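Ticket 353: white tray won't sit flat
Opened by: Hendrik Van der Merwe

Hi again! So the glossy white tray I got from Calloway rocks whenever I set anything with a wooden handle in it, and it's driving me a bit nuts. 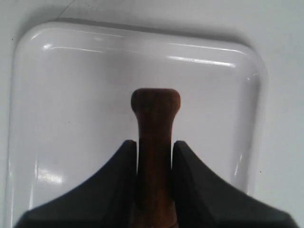 I tried turning it around, then flipping the felt pads (the 13 mm ones), and it's still wobbling at one corner. Could it be warped?

Also, while you're at it, the white curtain hangs lower on the left. Do I need longer hooks?
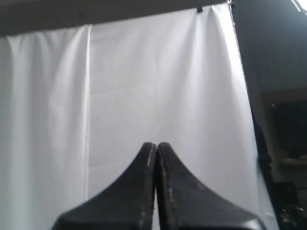
Update, 3:00
Swapped one pad, wobble's gone! Curtain still open.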